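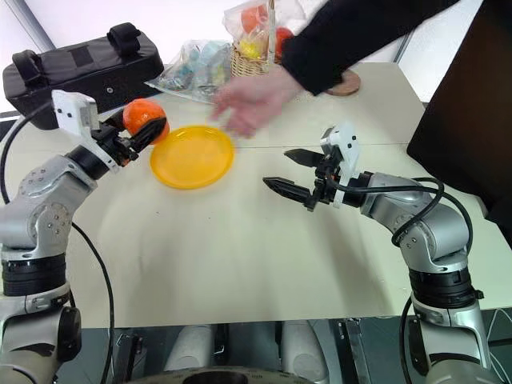 Notebook, 20/10/2020
Trade show prep, Brumwood export fair

Booth confirmed: 4 meters by 2, corner spot, power from the back wall. Florence has the signed contract. The organizers moved us one aisle over from where we stood last time, closer to the food court. More foot traffic, but noisy. Buyer meetings should go in the side room if we can get it. Emailed to ask, no reply yet.

Printing
200 product sheets ordered from Drerkix. The first proof had last year's price list on the back, so I sent it back with the new one. English and Spanish on the same sheet this time. Last time we ran out of Spanish by lunch on the second day and had a stack of English left over.

Samples
Grovura wants 15 sample packs held for their buyers. Henrik Lindemann thinks that is too many for one distributor and would sooner hold back half for walk-ins. I said yes to Grovura already, so we pack extra. Labels need the country of origin on the front panel. The old roll has it on the bottom, do not use it.

Freight
Petrenko quoted for the pallet, door to hall. Price is fine. The quote leaves out the return trip and the customs paperwork for unsold stock. Asked for both in writing. If we wait until January to book, the rate changes, so I want this settled before then.

Meetings
Florence Li is keeping the appointment sheet. Two slots still open on the first morning. She wants a short form for each visitor: company, country, what they buy now, minimum order they would accept. Last year we came home with a pile of business cards and no notes on any of them, and half the follow-ups went nowhere.

To do
- chase the side room
- check second proof from Drerkix
- return freight from Petrenko
- ask Henrik for the export price by carton, not by unit
- find the banner stand (the one in the storeroom has a bent foot)

Henrik has the carton weights in his own file. Copy them in here when he sends it.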